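A Robot Arm at Work: Open Day at the Keko Workshop

On the March open day, visitors to the Keko workshop can watch a robot arm pick things up and put them down. The arm is named Hodo. It stays bolted in one spot and moves by turning its joints.

Each joint has a motor. A sensor in the joint measures how far it has turned. The computer reads all the sensors, works out where the hand is, and then decides on the next small move. It does this many times a second.

A small camera near the hand looks at the table. To the computer, a camera picture is a grid of numbers. Each number says how bright one tiny dot is. A program searches the numbers for edges and shapes it has learned, such as the curved handle of a mug. 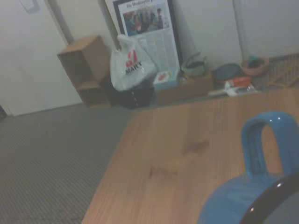

Tekle Jemal asked how the arm knows a mug is near if the camera can see only part of it. The program has been trained on many pictures of mugs, including pictures that show just a handle or a rim. Part of a shape can be enough for a match. If the match is weak, the arm moves a little and looks again.

The hand has 2 fingers. They close slowly and stop when they feel a set amount of push. Too much push can crack a cup. Too little lets it slip.

Rules for visitors: stay behind the yellow line while the arm is moving. The red button stops all the motors. Groups are limited to 12 children, and each demonstration lasts 14 minutes. Questions are taken at the end.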